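Speaker notes: Keeping one cell happy
Tritville maintenance meetup, February, afternoon slot

Before I start: water, clicker, phone on silent. Ask Gus to get the lights at the back. Slow down, I always rush the first five minutes.

OPENING

Hi everybody, I'm Juniper Boateng, I look after the pick cell at Caputo's small parcels bench, and I've been doing that long enough to have made most of the mistakes I'm going to talk about. One arm, one gripper, one table. I'm not going to tell you how to run a plant. I'm going to tell you how we set up one machine and keep it running, and what I'd do differently if you handed me a fresh one tomorrow.

(Hands up: who has one arm? Who has more than one? Who inherited theirs with no paperwork? Wait for the laugh, there's always a laugh.)

So the job. We pick up little cardboard boxes and put them where they belong. It sounds like nothing! A kid can do it. But the boxes don't always arrive in the same spot, they sit on different surfaces, and there's other stuff on the table with them. Most of what goes wrong for us goes wrong in the last little bit of travel, when the fingers are coming down around the box.

We do everything twice, once in simulation and once on the floor. Darnell Mbeki built our simulated table and I fought him on it for weeks. I thought it was a toy. I was wrong, and he's in the second row, so there, Darnell, I said it in public.

PART ONE: THE BASE AND THE ZERO

Start at the bottom. Before you touch a single waypoint, check the thing the arm is bolted to. Our first pedestal had one bolt that had never been torqued, just run in by hand and painted over. We taught the whole job on it. All our points were fine in the morning and a hair off by the end of the shift, and I spent 8 days blaming the gripper.

Tell the Jade story here. Jade Friesen came over from the packing side with a dial indicator, stuck it on the table, leaned on the arm with one hand (powered down, locked out, please) and we watched the needle move. It took her less time than it took me to make coffee.

What we do now, every month:

Lock out and tag. Put a wrench on every base bolt and look at the paint marks.
Run the arm to its zero position and look at the witness marks on each joint, with a flashlight, from straight on. If you look from the side you'll fool yourself.
Touch off on three points on the tabletop and write the numbers in the book. A real book. It hangs on a string.

I like the book because you can flip back through it and see a slow drift, and a slow drift is really hard to spot any other way when you're standing there every day.

If they ask about software for this: we tried Prirnex for logging and it was okay, but people stopped filling it in. The string works better for us.

PART TWO: THE SIMULATED TABLE

Okay, Darnell's part, really. The rule he made was that the practice table has to be a little annoying. You don't put one box in the middle of a clean surface and call it a day. You give it boxes that look alike, you raise one of them up on a board, and you leave round things and flat things lying around the edges where an elbow or a finger might find them.

The board is the bit I want you to remember. A box sitting on a board is higher than its neighbors by the thickness of the board, and if your pick height is one fixed number, you'll drive the fingertips into the board. We did that for real, before we had the sim. Bent a fingertip, cracked a pad, lost the afternoon.
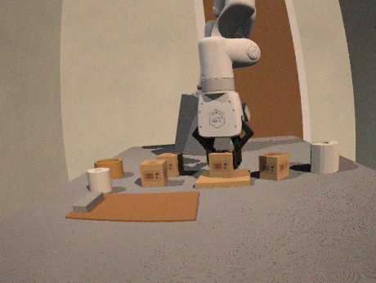

How often should you check the gripper's finger pads? We look at ours at the start of every shift and swap them as a pair as soon as either one has a shiny patch or a torn edge.

I put that one in because I get it every single time I give this talk. As a pair, please! If you put one new pad beside one worn one, the box shifts toward the worn side when you close, and then you'll be chasing an offset that doesn't exist. Gus did exactly that last winter and he'll deny it.

More on the sim, quickly:

We run a pick in there any time we change the pick height, the approach angle or the finger opening. It won't tell you a bolt is loose, and it won't tell you the pads are greasy. It will tell you that your wrist is going to swing through something tall on the way to the drop-off, and I'd much sooner learn that on a screen.

Keep the table in the sim matched to the real one. When somebody moves a fixture on the floor, somebody has to move it in the file the same day. We have a sticky note on the fence that says DID YOU TELL DARNELL. It has saved us more than once.

PART THREE: THE GRIPPER

This is where I spend most of my time, so if I'm running late, cut Part Four and keep this.

Two-finger grippers are simple and I love them for it. Ours gets the same routine every week. Power down, wipe the fingers with a dry cloth, then a damp one. Cardboard dust is sneaky. It looks like nothing, and it packs into the finger pivots and turns into a kind of felt. We pulled a plug of it out of ours that looked like something from a clothes dryer. (Pass the jar around. Gus has the jar.)

Then move the fingers through their full travel by hand if yours allows it. Feel for a gritty spot. If you find one, clean it before you grease it, or you're just making paste.

Then the squeeze test. We keep a sacrificial box at the cell and we close on it at the normal setting. Look at the sides of the box afterward. If there are dents, you're squeezing too hard. If you can slide it out with two fingers, you're not squeezing enough. I know there are fancier ways. Desmond Villanueva has a force gauge and a spreadsheet and I respect that a lot, but the box is right there and everybody on every shift knows how to do it.

Cable: check where it bends at the wrist. Ours failed at the wrist, and it failed in the worst way, which is sometimes. It would drop out only when the wrist was turned all the way one direction, so the gripper would open in one pose and not in the others. If you have a fault that comes and goes, put the arm in the pose where it happened, then wiggle. We had already ordered a new gripper from Gorine before we tried that. The part we needed was a cable.

PART FOUR: WHEN IT MISSES (skip if short on time)

Our cell ran 1,853 picks before its first miss after the rebuild, and I know the number because Jade wrote it on the whiteboard and drew a sad face next to it.

When it misses, don't touch the points. I mean it. The first thing everybody wants to do is nudge the pick point over a little, and it works, for an hour. Then it's wrong the other way. Go in order: is the box where we said it would be, is the surface under it the height we said it would be, are the pads good, are the fingers moving freely, is the base tight. Only after all of that do you open the program.

And save a copy before you edit. Put your name on it. We had 6 files called final at one point and I couldn't have told you which one the arm was running.

Mention the mat. We had a thin rubber mat on the real table that crept forward a little every day, and boxes put down on its edge sat crooked. We glued it down. Cheap fix, very proud of it.

SHIFT HANDOVER

Keep this short. We do 5 minutes at the cell, standing up, both people. The one leaving runs one pick while the other one watches. Then say out loud anything that's been odd, even if it's dumb. "It sounded funny around two o'clock" is useful to me! I'd never have caught the dry bearing without somebody saying that.

The book gets signed by both. If there's a blank line, I come and find you, and I bring donuts the first time and no donuts the second time.

QUESTIONS

If nobody asks anything, start with the grease question, Desmond promised to ask it. Answer: whatever the manual for your arm says, and less of it than you think.

If they want the checklist, it's on paper by the door. Jade has extras. Get the jar back from whoever ends up with it.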